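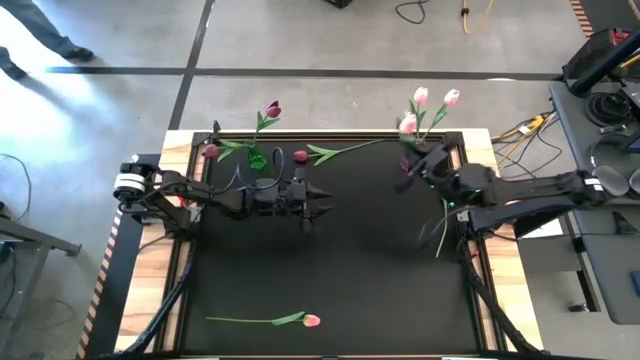 For a long time I wanted to write about timestamps, and I always found something more interesting. Now I have lost two weeks to them, so I think I must write.

My part of the work is the software between the cameras and the arms. We have two arms which face each other over the same table, and the task is flower arranging: take a tulip, put it in a vase, don't break it and don't push the vase over. Each arm has a camera at the wrist, and there are other cameras that look at the table from outside. All these pictures go to a program we call Finlow, which estimates where the stems are. The result goes to the planner, called Pradell, and the planner sends short pieces of motion to both arms.

In January it worked well with one arm. The second arm did not add any new kind of calculation, I only started the same program twice with a different configuration. Then the grasps began to miss. It was a small miss, always to the side the wrist was coming from. When I moved the arms slowly, the miss was smaller. When I stopped before the grasp and waited, it disappeared.

Anyone who has done this kind of work will already know the answer, but I did not see it. I calibrated the wrist camera again. I calibrated it a third time. I also suspected the tulips, because a stem is thin and bends, and the depth image of a thin green thing on a black table is full of holes. I spent several days to improve the stem detector, and it is really better now, so I don't regret these days completely.

The real problem was in a place where I had not looked since I wrote it. The camera driver put a timestamp on the image when the image arrived at the computer. The arm driver put a timestamp on the joint angles when they were measured. With one arm, the image was 49 milliseconds older than its stamp, and at our speed this was hidden inside the error we accepted. With all the cameras running, it became 100 milliseconds and sometimes more. So Finlow took an old picture, combined it with a new wrist position, and calculated very precisely a stem that was in the wrong place. 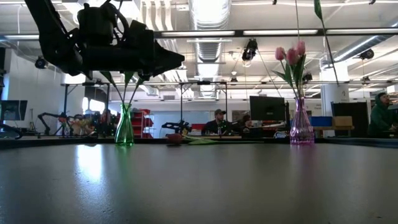 Why not simply subtract a constant delay from every image?

The delay changes with the load on the computer, so a constant is only correct on the day you measure it. It is better to take the time of exposure from the camera itself, convert it to the clock of the arm, and then look for the joint angles at that moment in a buffer.

I keep 400 samples of joint angles for each arm and interpolate between the two nearest ones. If the image is older than the oldest sample, the program refuses to give a pose and writes a warning. I like this warning very much. Before, the program never refused anything, it always gave a number, and I trusted the number.

The conversion between clocks was harder than the buffer. The clock in the camera drifts a little against the clock in the computer, and the drift is not the same for two cameras of the same model. I estimate the offset and the drift with a small filter which only believes the fastest messages, as the slow ones were waiting somewhere in a queue and tell you about the queue. After this change I moved the wrist quickly over a stem that was not moving, and I looked at the estimated position in the viewer. It stayed where it was. I called the others to come and look at a point that doesn't move, and they were polite about it.
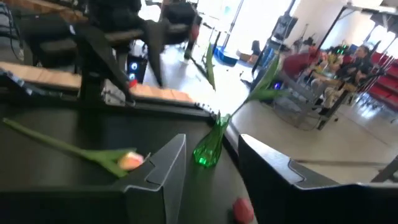 Natnael Ayele wrote to me after reading a draft of this post: "You fixed the image, but does the planner know how old the pose is when it receives it? If Pradell plans for the left arm with where the right arm was, you have the same bug one floor higher."

He was right, and I had exactly this bug. The planner read the state of the other arm once, at the start, and then calculated for some time. When it finished, the other arm was already in another place. We did not see collisions only thanks to a safety distance that I had chosen very big at the beginning and then forgot. The price of this distance was that one arm often waited for the other without a good reason, and I believed that this was just how two arms are.

Now each arm publishes the motion it has promised to do, with times, and the planner checks against the promise and not against the last known position. If an arm must break its promise, for example when the grip slips, it publishes a stop first, and the other one plans again. Esperanza Moya wrote the tests for this part, and they found two mistakes that I would not find by myself, both in the case where both arms break their promise at the same time.
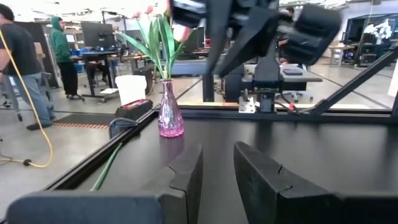 The next thing on my list is the collision model for objects that are already placed. At the moment, Pradell puts one upright box around a vase and everything that stands in it. A box is quick to check, and for a cup or a bottle I would not change it. But look how the leaves go up and to the left from the pink vase while the pale bloom tilts to the right. The box around this is mostly air, and the arm on the other side must go far around the air. I want to try a chain of small spheres along each stem, and to allow light contact with leaves but never with the glass. The detached stem which lies near the left rail is another small problem, because my detector searches for the flower head first and then follows the stem down from it. With no head, there is no tulip for it, and the planner thinks this part of the table is free.

I don't know yet if the spheres will be fast enough. On paper it is fine, but the clock problem was also fine on paper.

If you have a similar setup and want to check your own timestamps, you don't need my code for this. Put one object on the table, fix it well, move the wrist camera from side to side at different speeds, and plot the estimated position of the object against the speed of the wrist. With correct time it should be a flat line with some noise. Mine had a slope so clear that I was ashamed, and the whole measurement took less time than making coffee for the office.

The drift filter still behaves badly in the first seconds after the cameras start, and I hide this with a waiting time in the startup script. I will repair it when I have finished with the spheres.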